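How Does a TV Show Get From Somebody's Head to Your Screen?

A kids' guide to the stuff behind the stuff

Okay. You're on the couch. You press play. A cartoon dog falls in a lake, everybody laughs, 22 minutes gone. But where did it come from? Who made the dog? Why is there a week between episodes when you want the next one NOW?

Let's go fast, there's a lot.

We'll use a made-for-kids show called Grurkham, about a family of moles who run a train station. It's a good one to look at because it has drawing, voices, music and a live chat thing, all at once.

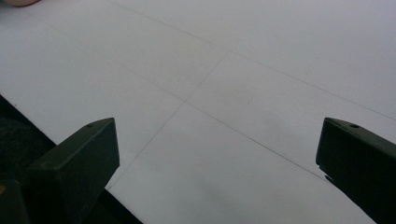 Page last changed: August

Step 1. The idea

Every show starts small. One line, sometimes. For Grurkham it was "moles, but they run the trains." That was it. Written down, stuck in a drawer, taken out again a year later.

Then somebody has to pitch it. Pitching means you go into a room (or a video call) with people who pay for shows, and tell them your idea quick. Ten minutes, maybe. They ask stuff like:

Who is it for?
How many episodes?
Why would a kid watch this one and not something else?

Mostly they say no. Grurkham got a lot of nos. Then a company called Brereo said yes, and could we see a script please.

Step 2. The script

A script is all the words the characters say, plus what they do. Looks weird on the page. Names in capital letters, talking in the middle, lots of empty white space.

One page of script is very roughly one minute of show. Cartoons can be different because there's so much running and falling over, and that takes more words to write down than it does to watch.

Writers sit in a writers' room. Sometimes it's a real room. They throw jokes around, and most of the jokes get thrown out. If a joke gets cut it isn't always a bad joke. Maybe it was just too long. Maybe it gave away the ending!

Step 3. The storyboard

Now it gets drawn. Not the pretty drawings yet. Quick scratchy ones, in boxes, like a comic. Box one, mole walks in. Box two, mole sees the train is gone. Box three, mole's face.

One short Grurkham episode had 300 storyboard boxes. Three hundred! And then the director looked at it and wanted 112 of them done over. That happens. Nobody cried (somebody might of cried).

Why bother? A drawing in a box is cheap to fix. A finished cartoon is not.

Step 4. Voices

For cartoons the voices usually come first, before the moving pictures. Lots of kids think it's the other way around. The actors go into a quiet booth and read the lines over and over. Happy. Sad. Sleepy. Mouth full of sandwich. Then the animators listen and make the mouths match.

Booths have soft stuff on the walls so sound doesn't bounce. Try this at home: clap in the bathroom, then clap inside a closet full of coats. Hear it? The coats eat the echo.

The actors also have to do "efforts." Those are the noises that aren't words. Oof. Hup. Aaaah. A whole hour of just falling down noises, some days. Drink water first.

Step 5. Making it move

Cartoons are lots of still pictures shown super fast. Your eyes and brain blend them together. Many cartoons use 24 pictures for each second, but a lot of the time they hold one drawing for two of those, so it's really 12 drawings a second. Saves work. You probably never noticed.

Most of this is on computers now. The computer doesn't do it by itself, though. A person picks how the mole leans, when it blinks, how long it waits before it turns around. Waiting is a big part of funny.
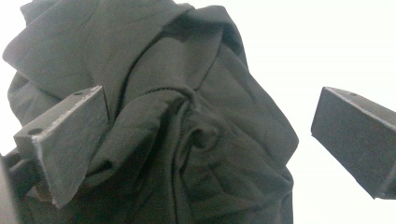
Sound effects get added near the end, and a lot of them are made by hand. This job is called foley. Foley people sit in a room full of junk and make noises while they watch the show on a screen. Shoes on gravel, keys, celery for breaking bones (gross, works great). Cloth is a big one. A dark T-shirt sort of thing, all bunched up in a heap with wrinkles everywhere, is a fine noise maker: rub it near the microphone and you've got a character rolling over in bed, or a mole wriggling out of its jacket. Pull it tight and let go for a flap. You don't see the shirt in the show. You just hear it and your brain fills in the rest.

Step 6. Music

The composer watches the almost-done episode and writes music to go under it. Sneaky music for sneaking. Big music for the train. Sometimes the best thing is no music at all, and then the composer gets to go to lunch.

The theme song is its own job. It has to be short, and it has to get stuck in your head. Sorry to all the parents about the Grurkham one.

Step 7. Checking

Somebody watches the whole thing looking for mistakes. A hat that's red and then it's blue. A door that opens the wrong way. A word spelled wrong on a sign. The checkers on the first season of Grurkham found 201 mistakes, and then viewers wrote in with more.

Captions get done here too. Those are the words at the bottom of the screen. They help people who are deaf or hard of hearing, and also anybody whose little brother is screaming.

Step 8. Picking a day and a time

Now the channel decides when you get to see it. Grurkham went to a kids' channel called Barkeck. They put it on at 4 in the afternoon, when school is out but dinner isn't ready.

Two ways to do it:

One at a time. A new episode each week. You have to wait, but you get to talk about it with your friends all week.

All at once. The whole season drops together. No waiting! But then it's over by bedtime and your friend who's only on episode two yells at you for telling.

Neither one is wrong. Channels argue over it a lot.

Step 9. Telling everybody

A show nobody knows about doesn't get watched. So there are trailers, posters, and sometimes a live chat where the voice actors answer questions from kids. The Grurkham chat was hosted by a fan site called Westerberg. Roughly 95 questions came in before it even started, and most of them were about what moles eat. (Worms. Mostly worms.)

In a live chat there's a grown-up called a moderator. They read the questions first and pick which ones go through. If yours doesn't get picked it's probably just that time ran out. Never put your full name, your school or your adress in a question. Ask a grown-up at home before you join one.

Words to know

Pitch: telling people your idea so they'll pay for it.
Storyboard: quick drawings in boxes that plan the show.
Foley: sounds made by hand to match the picture.
Season: a bunch of episodes that go together.
Premiere: the very first time it's shown.
Rerun: when it's shown again.

Try it yourself

Fold a piece of paper so you get eight boxes. Draw a story in them. Stick people are fine. Then get somebody to do the voices while you do the noises, with whatever's lying around. Spoon, cereal box, your own sweater. Swap jobs and go again.

Next up on this page: how game shows keep the answers secret.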